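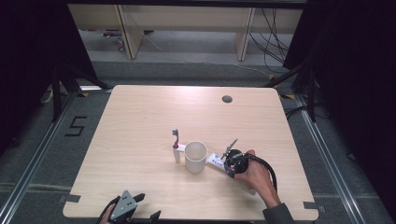

Paying for demonstrations by the hour is a bad way to buy them

For most of the past year I have been the person at our shop who signs off on demonstration data we buy from outside. Susthorpe is the service we used longest. You send them a task sheet, they set up a table, and their operators do the task over and over with hand-held grippers while everything is recorded. You get the files back and train on them. They bill by the operator hour, and I think that is the wrong unit.

Our first order was bathroom items. Toothbrush, holder, cup, toothpaste. A person reading that list thinks it's a morning's work. The toothpaste tube took more discussion than the rest of the order combined. It lies flat and it's slippery at the shoulder. If the fingers come down across the crimped end, the tube swings. If they come down near the cap, it holds, but then the operator has to turn the wrist a long way to stand it in a cup. A tube lying at a diagonal also asks for a different approach than one lying square to the table edge, so you want both, and you want them in a mix you chose yourself.

Under hourly billing, the operator who thinks about that costs you more than the one who doesn't. We paid for 75 hours in the first round. I watched a good part of what came back. One operator was quick and tidy and did nearly the same reach each time. Another was slower, moved the items to new spots between takes, and fumbled now and then. The slower files were the ones that helped us. On the invoice they looked like poor value.

I raised this with Yusri Wibisono, who ran our account, and he was fair about it. His point was that a customer can write variation into the task sheet and the operators will follow it. That's true. We did it for the second order, and the sheet grew to 6 pages. Writing it took me most of a week, and I was doing work I had assumed was part of what we were paying for. A small team that has never trained a policy before won't know what to put on those pages.

Skaresska sells the same kind of work by the accepted episode. You agree on what counts as accepted, they record until they reach the number, and rejected takes are their problem. We tried them in May on a similar table task. Of the first batch, 91 percent passed our check, and they redid the rest without an argument. The price per usable minute came out higher than Susthorpe's. I would still pay it, since I knew the total before we started and I could put it in a budget.

There is a fair objection to the per-episode model. It pushes the seller toward easy takes. If a clean grasp and a messy one pay the same, you'll see a lot of clean ones, and a policy trained only on clean grasps doesn't know what to do when the tube slips. We handled this by asking for a set share of recoveries and paying extra for them. It was 2 lines in the contract. I don't know why it isn't standard.

I'm less sure about the kits. Chong will sell you the grippers and the recording software and let your own people do it. The hardware is decent, the cable less so. It comes out of the back of the gripper and has to go over the hand somehow, and everybody who used ours found a different way to route it. What the kit can't sell you is someone willing to pick up a toothpaste tube all afternoon and still care where it lands. We gave ours to two engineers and they were bored by lunch. Their afternoon files are noticeably lazier than their morning ones, and I include mine in that, having filled in for one of them.

People who do this well are skilled, and the pricing ought to show it. An hourly rate treats every hour as alike. I'd like to see a seller quote for coverage: these positions, these angles, this many failed grasps recovered, one price. Cirkley has talked about offering something along those lines but had no rate card when I asked. If they publish one, I'll send them the toothpaste order first.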